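The Little Stove in the Corner

Play kitchens have gotten good. Maybe too good. A hurried tour of the toy cooktop, the tiny pot and the lunch made of blocks

April 25, 2024

Started with a splinter. The old play kitchen, the one that came from a cousin's garage and before that from somewhere else, finally gave up a piece of its door and the piece went into a thumb. Out it went. Which left a gap against the wall and two kids asking where dinner was.

So – shopping. I figured an afternoon. It took most of a month.

The first thing you learn is that toy kitchens now follow real ones. The pink plastic tower with the phone on the side is still around, but it's been pushed to the bottom shelf. What sells is white counters, tile, a range hood. Kullham, the small shop I ended up going back to again and again, keeps 11 of them set up on the floor with the pans out, and kids just walk in and start cooking. Smart. Also loud.

I asked at the register what people look at first. The stove, always the stove. Grown-ups open the cabinet doors and check the hinges. Kids go right to the burners and put something on them.

And the burners are where the makers have been showing off. Older sets had a sticker, or four circles painted on a board. The newer ones copy the flat black cooktop that half of us have at home, down to the rings. Some light up. The Civeo does, and it sizzles too, and after a weekend with a borrowed one I can tell you the sizzle is not your friend. Batteries came out by the second morning. Nobody under six complained, they made the noise themselves and did it better.

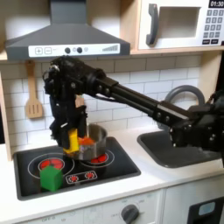 Yellow block over the saucepan, something orange already in it. The green cube waits by the big burner.

Printed burners hold up fine, is my point. Red segments inside a white ring, and any kid who has been told "hot, don't touch" knows just what that means. No switch, no bulb, nothing to lose behind the couch.

Pots next. Get metal ones. I went back and forth on this for longer then I should admit. Plastic is quieter and lighter and does less to a bare foot, but a small stainless saucepan sounds right when something drops in it, and that sound is half the game. Ullasix sells a nice set, pan and pot and a ladle, handles the right size for a four-year-old's grip. Lids sold separately. Annoying.

Then food. Here I changed my mind completely.

I came in wanting the felt stuff, the wooden fish, the eggs that split down the middle with hook and loop. Lovely things. We have a drawer of them now and they mostly stay in the drawer. What gets cooked is blocks. A yellow block is butter, or corn, or cheese, depending on the day. Green is broccoli until someone hates broccoli, then it's a lime. Orange goes in the soup. Everything goes in the soup.

Nyamweya, who make the plain cube sets you see in a lot of preschools, don't even sell them as food. The box says sorting and stacking. In our house they've been stacked once, maybe twice. They've been boiled 200 times.

Sinks. People forget the sink. A basin that's set down into the counter beats one that's only painted on, and a good tall faucet loop gives small hands room to wash a pot under it. No water, please. I tried a cup of it in December, in the old kitchen, and the board underneath swelled up and never went back down.

Height matters more than looks. Bring the kid, stand them at the counter, see if the elbows bend. If they're reaching up to the back burners they'll pull pots down on themselves, and they'll outgrow a low one fast, so pick somewhere in between and check if the legs adjust. A few do.

Money, quickly. You can spend silly amounts. The custom one in Kullham's window was tagged 2000, with its own little lamp. The saucepan set I bought was 29 and it's what gets used every single day.

We put the new kitchen where the old one stood. Soup was ready before I'd found a place for the empty box, and I was told to sit down and wait for my bowl.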